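Margit Åberg has been asked to believe in a lot of robots. She spent years buying handling equipment for a packing firm before she came to Skurnovon, where she now decides which learning projects get bench time and which don't. She agreed to talk on a Monday, between other things, and brought her own coffee.

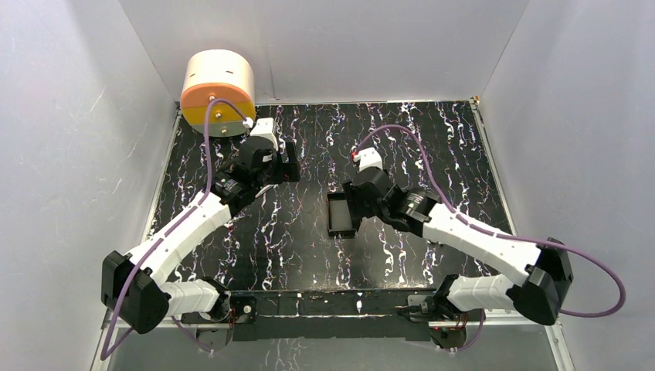
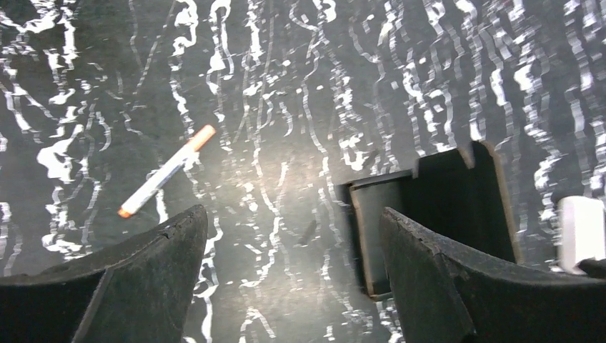
*The two-armed cell at Skurnovon, and a marker on the work surface from a gripper's own camera.*

The project in question goes by Wulora. Its aim is easy to state: an operator steers the arms through a small job by hand, the cameras and joints are recorded, and a model is trained on the result until it can do the job alone. Each recorded attempt is called an episode. The first target was 500 of them.

"Then it was 800," Åberg says. "I asked what had changed. I was told the model wanted more. Models always want more. I'd like to hear of one that had had enough."

I put it to her that this is how the whole field works, and that larger collections have generally given better results. She doesn't dispute it. What bothers her is what goes into the count. When she sat down and watched a batch of 200 episodes from start to finish, a good share looked to her like the same episode. The pen lay at much the same angle. The operator came in from the same side.

"If you show a child how to pick up a pen, you don't put it in the same place all morning. You drop it. It rolls. You pick it up badly and try again. We were throwing away the bad tries because they spoiled the figures."

Ivar Fagerlund, who runs the recording sessions, joined us halfway through and took this calmly. He has heard it before. The failed attempts are kept now, he says, and labelled, though he admits the labels are only as good as whoever is typing them late in the afternoon.

"Two people will watch the same grasp and one writes 'slip' and the other writes 'success'," he says. "Both have a case. The pen ended up where it should. It just got there in an ugly way."

He is more hopeful than Åberg about the views from the grippers. A camera looking down on the whole cell tells you where the arms are, he argues, but the last bit of a reach is hard to judge from there. Close up, you get the fingers and the thing they are meant to be closing on. I asked whether a busy black-and-white pattern under a white pen didn't make life needlessly hard. Fagerlund thinks a plain surface would flatter the system. Åberg thinks one awkward surface is still one surface.

"Put it on a desk," she says. "Put it on my desk. Then we'll talk."

That, as far as I could tell, is the real disagreement. An earlier model, which the team called Fellow, did well in the cell it was trained in. It was then taken to the firm's other site at Solheim, where the lighting was different and the bench sat slightly lower, and it missed. Fagerlund calls this a useful result. Åberg calls it a bill.

Both of them agree on one point, and it's duller than either would like. The operator matters more than the hardware. Someone fresh to the controls moves in jerks and pauses, and the model learns the pauses along with everything else. Skurnovon now gives newcomers 8 practice sessions before anything they do is kept. Fagerlund would prefer more. Åberg signs the time sheets.

I asked her what would change her mind. She wanted a test set by someone outside the team, on objects the operators had never handled, with every attempt reported. She would also like the team to write down beforehand what they expect to happen.

"They're good at explaining it afterwards," she says.

Fagerlund says such a test is planned. He wouldn't say when. The next round of recording comes first, and the target for that one hasn't been agreed.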